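Notes for the Nurkamia shop night talk, 25 November 2024

Hi everybody! Say thanks for the pizza, then straight in. So this is Patine, my two-arm bench build, and yes, the cable mess is mine too (wait for laugh, move on). Started in July on a borrowed bench, moved to the brown-covered table once the base plates were bolted down.
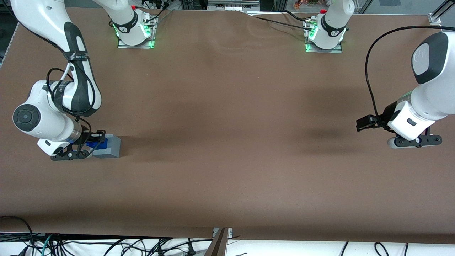 Right arm with the gray block and the blue part, left arm waiting.

Talk about the grip. I spent way too long on finger settings -- 217 logged tries before I stopped fiddling! Slow approach, open wide, then close. Mention that I set the closing speed to 300 in the config and went back to 200.
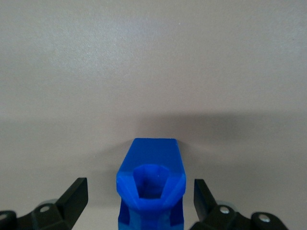 Wrist view, fingers open on either side of the blue part.

Point out the hex recess. Flat sides are your friend when you pick a grip angle. Then shadows: plain surface, soft light, and the software still wants to grab the dark patch.

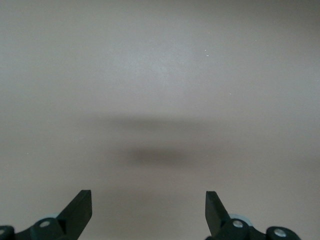 Kongkaew says to try a second lamp before touching any code, and to log the misses by arm so the left one can't hide behind the right. Fair! Lamp is on order. Bruka demo after the break, 3 runs, then questions.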